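Laundry Questions, Answered (Mostly)
by Sólveig Lund

I've been running the shared laundry room at Stutau for long enough that the same questions keep landing in my inbox, so I've put them all in one place. If yours isn't on the list, catch me in the laundry room before 4 in the afternoon, when I'm usually up to my elbows in towels!

How much liquid detergent should I use?

Less than you think. Most people pour until it looks generous, and then wonder why their T-shirts feel stiff. Read the label first, because brands vary a lot. Some of the concentrated ones only want half a cap for a wash, and filling the cap to the brim just leaves you with suds that won't rinse out.

Do I need to soak things beforehand?

It depends on the bottle and on the stain. Plenty of liquids now say no pretreatment needed, and for everyday grubbiness I take them at their word. For gravy, grass or anything Poul has worn while fixing his bike, I still dab a bit on and leave it while I have a cup of tea.
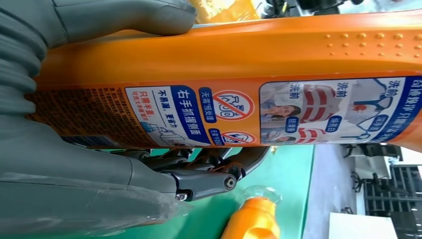 Can I use the same liquid for wool jumpers?

I wouldn't. Ordinary detergent is a bit harsh on wool, so get a proper wool wash, pick the coolest gentle cycle and dry the jumper flat on a towel. I lost a lovely green cardigan in March by being lazy about this (it would now fit a teddy bear).

How do I stop the bottle dribbling down the side?

Hold it steady, pour slowly and don't overfill the cap. Wipe the neck before you screw the lid back on. If your shelf is already sticky, a cloth and hot water will shift it, though you may need two goes.

Where should I keep it?

Up high with the lid on tight, well away from children and pets. Ours lives on the top shelf next to the pegs.

My towels have gone scratchy. Help!

Too much detergent, nearly always. Run them through once with none at all, skip the softener and give them a really good shake before you hang them out.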